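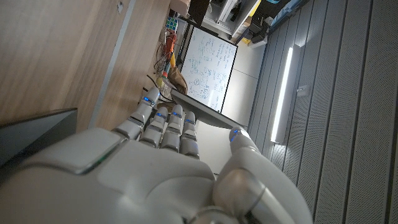 Room 45, whiteboard in use, blue marker.

ROOM AND WORKTABLE CHECKLIST, FORM 1184
Srisuk building, Kudomside
Walked by: Saodah Simanjuntak
Second check: Amnuay Thaweesak
Month: August, morning walk

Mark each line OK, FIX or WATCH. Write a comment for anything marked FIX or WATCH. If a line doesn't apply to the room, put a dash and move on.

1. WALLS AND BOARD

1.1 Whiteboard secure, does not shift when leaned on - OK
1.2 Board frame free of sharp corners or splits - OK
1.3 Emergency numbers posted by the door - FIX
Comment: The old sheet still has the extension for the previous front desk. Benvinda has the new one and will print it.
1.4 Writing on board that must be kept is marked "do not erase" with a name - WATCH
Comment: Small notes, equations and circled sketches all over it, all in blue. I left everything as it was. Whoever needs it should add a name before the cleaners come in.

2. CABINETS AND EDGES

2.1 Doors close fully and stay closed - OK
2.2 Metal trim tight, nothing to catch a sleeve - OK
Comment: Ran a cloth along it and nothing snagged.
2.3 Nothing heavy stored above shoulder height - WATCH
Comment: Two boxes of Umumen paper on the top shelf. Not heavy yet, but they keep getting added to.

3. WORKTABLE
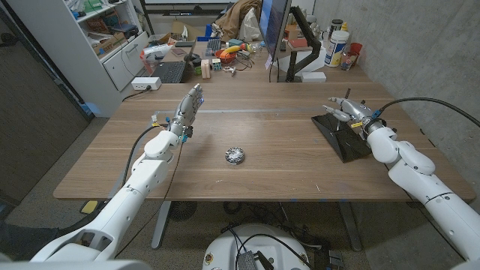 Wide wooden table. Power strip at back left corner, round silver item near the middle.

3.1 Legs level, no rocking - OK
3.2 Top free of cracks and splinters - OK
Comment: Faint scuffs and a few light specks in the finish. Cosmetic. Same entry as last time.
3.3 Seams and tape flat - WATCH
Comment: The thin gray strip toward the far side. Amnuay has it down as a seam and I had it down as tape. Either way it needs to lie flat. Press it along the full length at the next walk.
3.4 Small loose items put away at end of day - FIX
Comment: Round silver piece left out, like a shallow tin. It needs a tray or a drawer.
3.5 Black angled stand sits flat and does not slide - WATCH
Comment: It is close to the right edge. Move it in by a hand's width.

4. POWER AND CABLES

4.1 Power strip not plugged into another strip - OK
4.2 Power strip away from table edge - FIX
Comment: The white one is on the tabletop at the back corner and its cord drops straight off the edge. One pull and it comes down. Clamp it or mount it under the top.
4.3 Cords free of cuts and taped repairs - OK
Comment: Checked by hand as far as I could reach.
4.4 Cables hanging past the table tied up - FIX
Comment: There is a loop on the left side.
4.5 Floor cables bundled or covered - FIX
Comment: Black cables in a tangle under the table, some of it on the floor. This is the worst item in the room. Jiltent sleeve is on order, 2000 mm lengths. Until it comes, use ties and keep feet and chair wheels out from under there.

5. WAY OUT

5.1 Door opens all the way - OK
5.2 Path from table to door clear, 95 cm or wider - OK
5.3 Extinguisher tag in date - OK

FOLLOW-UP

1.3 Benvinda Coelho
3.4 and 3.5 Saodah
4.2 Thanakorn Khunthong, has the clamps
4.4 and 4.5 Thanakorn, with Amnuay - do both in one go, with the power off at the wall

Room stays open. Recheck section 4 when the sleeve is fitted and write the result on this same form. Please don't start a new one.

2 comments

Thanakorn Khunthong
Clamps are in the lower cabinet. I can do 4.2 before lunch. For 4.5 I need someone to tell me which cables can be unplugged and which can't.

Chiyo Sakai
Don't mount the strip too far back under the top. In the other room we couldn't reach the switch without crawling. Also the blue notes on the board are mine, I'll put my name on them.

Last updated: August
Questions about this form: Saodah Simanjuntak, Srisuk front desk | © Kudomside | Back to top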